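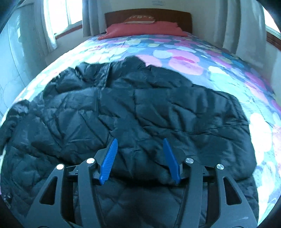

## How to fold a puffer coat so it stays small in the drawer?

**Cedside134**
Posted Wednesday, May 4, 2022

Hello all. The winter is finished where I live and I want to put away my long puffer coat until the cold comes back. It is a dark quilted one, filled with down, and I have only one deep drawer under the bed for such things. I lay it flat on the bed, I fold the arms in, I fold it in half, and after one minute it opens again like bread in the oven.

I have tried a plastic bag with the air sucked out by the vacuum cleaner. It became very flat, but my sister says this kills the down. Is it true? And must I wash it before? The label says 30 degrees but I am afraid of lumps.

**altum_home**

Your sister is partly right. A few days in a vacuum bag, for example for a trip, is not a problem. For a whole summer I would not do it. The down is pressed for months and sometimes it does not rise again well.

What works for me:

1. Close the zipper to the top and empty the pockets.
2. Put the coat on the bed with the front side down.
3. Fold both sleeves straight over the back.
4. Fold the two sides to the middle, so you have a long strip.
5. Roll from the bottom hem to the collar, slowly, and push the air out with your forearm at each turn.
6. If there is a hood, turn it over the roll like a sock. Without a hood, use two wide ribbons – not thin string, it leaves marks.

It will still be as big as a pillow. In my drawer, which is 10 inches deep, it goes in without forcing.

Yes, wash it before, because skin grease on the collar gets yellow and smells in July. Use little soap and dry it on low heat with two clean tennis balls. Stop the dryer a few times and break the lumps with your fingers. Mine needed over 8 hours in total, with pauses, and it must be dry inside also.

**Cordier_101**

just hang it. wide hanger, cotton cover, back of the closet

**Cedside134**

Thank you both. I have no free place in the closet, so I will roll it. The ribbons I can take from an old curtain.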